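Jelle Dewulf has been folding sheet metal in Conddale for 18 years, and bins are still what he gets asked for most. "People think a bin is a box," he says. "It's the corners that take the time."

He likes high sides and a floor left bare. Paint on the floor is a waste of money, in his view. "It gets scratched in the first month. Leave it shiny and let it scratch."

A shallow compartment at the back was a customer's request, and he has kept it since. The sloping panel in front of it took 2 attempts.

Does he mind the wear? "No. A bin with no marks on it is a bin you didn't need." 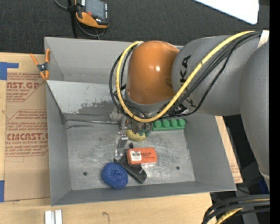

A grey metal bin with a scratched floor and a green block at the back.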